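We use cookies to remember your language and your model. By reading on you accept them. OK / Settings

Section 3: Setting up your Pichler dehydrator and running the first batch

Hi again! If you skipped the safety pages, please go back and read them, they're short. I wrote this section after setting up the dehydrator in my own kitchen in Stavlow, and again at my sister's place (she has the worst outlets I've ever seen), so most of what can trip you up is in here.

Picking a spot

1. Find a flat, hard surface that can take some warmth. A counter is great. A wobbly cart is not, I tried it.

2. Leave a hand's width of space behind the back panel. The fan pulls its air in there, and if you push the unit flush against the wall the rear trays will dry a lot slower than the front ones.

3. Check the reach before you unpack everything. The cord is 49 inches long and I wish it were longer.

CAUTION: Don't run the dehydrator from a coiled extension cord. If you have to use one, unroll it all the way.

CAUTION: Keep it off glass tables and anything with a wax finish. The base gets warmer than you'd think after a long run.

Getting your fruit ready

For a first batch I'd go with apples. They're cheap, they slice easily, and if you overdo them they're still nice in oatmeal. Once you've got a feel for the machine, move on to the juicy stuff - mango, kiwi, pineapple. Let it come up to room temperature before you cut it, and give it a sniff at the bottom end. Sweet smell, good to go. No smell at all, give it another day or two on the side. 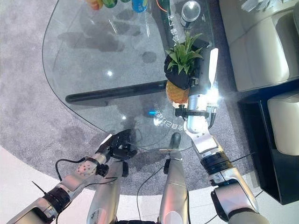

Whole pineapple on a clear glass tabletop.

4. Wash the fruit and dry it with a towel, even if you're going to peel it. Water on the skin ends up on the cutting board and then you're chasing slices all over the place.

5. Peel, core and slice. Thin and even is what you want, about as thick as a pencil. I use the mandoline for apples and a long knife for everything else.

6. For apples and pears, dunk the slices in water with a good squeeze of lemon and pat them dry. Skip this if you don't mind them going brown (they taste the same!).

7. Lay the slices on the trays without any overlap. They can touch a little, they'll shrink apart on their own.

NOTE: Very sticky fruit goes on the mesh liners, shiny side up. I forgot the liners once and spent an evening with a butter knife, picking pineapple out of the tray slots.

NOTE: If you're buying a pineapple just for this, a heavy one is worth hunting for. Small and heavy beats big and light every time, at least with the ones I get in May when the store has them stacked by the door.
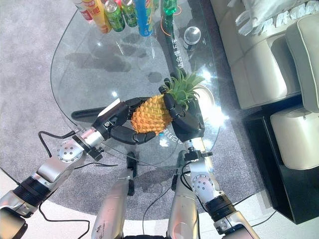
First run

8. Slide the trays in from the bottom up. Each one should click. If it doesn't, pull it out and turn it around - the notch goes toward the back.

9. Close the door and press the power button until the display lights up. You'll hear the fan first and feel warm air a little later.

10. Turn the dial to the FRUIT setting, then set the timer for around 10 hours. Apples may be done before that and pineapple may want more, so plan on checking.

11. Halfway through, swap the top and bottom trays. You can open the door while it's running, just don't leave it standing open while you answer the phone like I do.

12. Take a slice out, let it cool for a few minutes and bend it. Apple should be leathery and tear without any wet spots. Warm fruit always feels softer than it is, so please do wait those few minutes.

The smell will be strong on the first day, by the way. Part of it is the fruit and part of it is the new heater coating, and the second part goes away after a batch or two. I like to run mine empty for an hour with the kitchen window open before any food goes in.

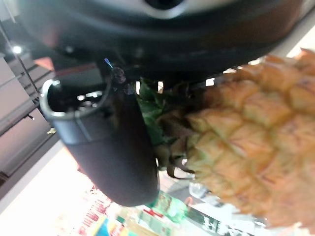

When everything passes the bend test, switch off and leave the door open until the trays are cool. Then tip the fruit into a big jar, only about two thirds full, and give it a shake every day for a week. If you see fogging on the inside of the glass, back into the dehydrator it goes.

Storage jars: anything with a tight lid will do. I like the Endholm ones with the rubber ring, but old jam jars have worked just as well for me.

If the display shows E and a number, unplug it, wait for it to cool and try again. If it comes back, write to us with the error number and we'll sort you out. Cleaning the trays and the fan cover is in Section 4.

Contact: Nornonia Kitchen Help, Stavlow | Guide last updated Sep 9, 2021 | © Nornonia. All rights reserved. | Back to top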